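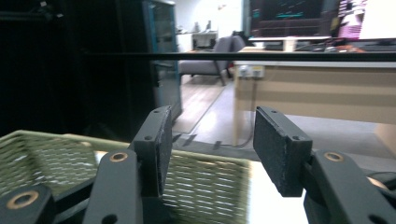

Brass-colored bushings in dark gray arms

Skirnstead Workshop Forum > Maintenance > Oil, grease and wear

Topic: "Maintenance-free" bushings, does anyone believe it?

dullchisel
Posted 7:42 pm
I'm rebuilding the pivots on a garden gate and a swing-out bench, and I keep running into the words "maintenance-free for life" on every packet of bushings. Whose life? The bushing's? If it wears out then its life is over and I suppose the claim holds.

The Cutell ones are 32 dollars a set and the leaflet says they're good for 2,880 hours of movement with no oil. It doesn't say under what load, at what speed, or with how much dirt. My gate moves for a few seconds at a time and then sits in the rain all night. I don't see what an hours figure is supposed to tell me.

So do I oil them or not? Leaflet says no, my neighbor says yes, and the man at the hardware counter said "can't hurt," which I have heard before about things that did hurt.

tamarack_lane
Posted 8:05 pm
Depends what they are. Sintered bronze has oil in the pores already and a drop of light oil now and then is fine. Plain brass has nothing in it and needs oil. Plastic-lined, leave alone. Color tells you very little. There's plated steel sold in the same bins that looks the part until you put a file to it.

dullchisel
Posted 8:11 pm
The packet says "bronze alloy." That's all it says.

tamarack_lane
Posted 8:14 pm
Then it could be anything. Warm one up with a heat gun and see if oil sweats out.

Leszek Kalinowski
Posted 8:50 pm
I'd go easy on the heat gun. You're driving out the oil you paid for. Put a drop on the face and watch whether it soaks in. If it sits there like a bead on a waxed car, it's solid metal and you'll be oiling it forever.

I disagree with the "drop now and then is fine" part too, at least outdoors. Oil on a gate pivot holds grit, and grit plus oil is lapping compound. I pulled apart a pair of Pastura gate hinges last October, one greased every spring by the previous owner and one that he couldn't reach and never touched. The greased pin was the worse of the two by a long way. Scored all down one side.

hobnail
Posted 9:02 pm
One gate, two hinges. The top hinge gets pulled sideways and the bottom one gets pushed. Which one was greased?

Leszek Kalinowski
Posted 9:09 pm
Top.

hobnail
Posted 9:10 pm
Well then.

Leszek Kalinowski
Posted 9:16 pm
Fair, it's not a lab test. But the grease that came out was black and felt like toothpaste with sand in it. You won't persuade me that was helping.

marl_and_clay
Posted 9:31 pm
Grit gets into a dry hinge as well, it just doesn't leave evidence. My argument for grease is water. A dry steel pin outdoors rusts, and rust is harder on a bushing than a bit of road dust. Pump in fresh until the old stuff comes out the end, wipe it, done. If there's no way to push the old stuff out then I agree with Leszek, you're just topping up the mud.

Stainless pin solves half of it.

dullchisel
Posted 9:40 pm
Pin is plain steel, 8 mm. Bench pivots are 5 mm.

marl_and_clay
Posted 9:44 pm
5 is skinny for a bench someone sits on. I'd worry about that before I worried about oil.

quietpaul
Posted 10:20 pm
I use the Hoani dry spray on everything, goes on wet and leaves a film. No dirt sticks. Gate has been silent for ages.

hobnail
Posted 10:27 pm
Silent and not wearing are different things. I had a shed door that never made a sound – then I took it down to paint it and the hole was egg-shaped. Have you had yours apart?

quietpaul
Posted 10:33 pm
No, why would I, it's silent

tamarack_lane
Posted 10:41 pm
The spray is all right for a lock. It washes off a gate faster than the can admits. I'd want to see a pin after a winter before I recommended it to anyone.

dullchisel
Posted 10:58 pm
Tried the drop test on a spare Cutell. Half an hour on and it's still sitting there, maybe slightly flatter. I'm calling that solid metal, so "no oil ever" looks like wishful thinking from whoever wrote the leaflet. Going to grease the gate, drill a small hole so I can push the old stuff through, and buy a stainless pin. Bench is on hold until I find something thicker.

Leszek Kalinowski
Posted 11:06 pm
Put the hole on the side away from the road. And I still say you'll find mud in it.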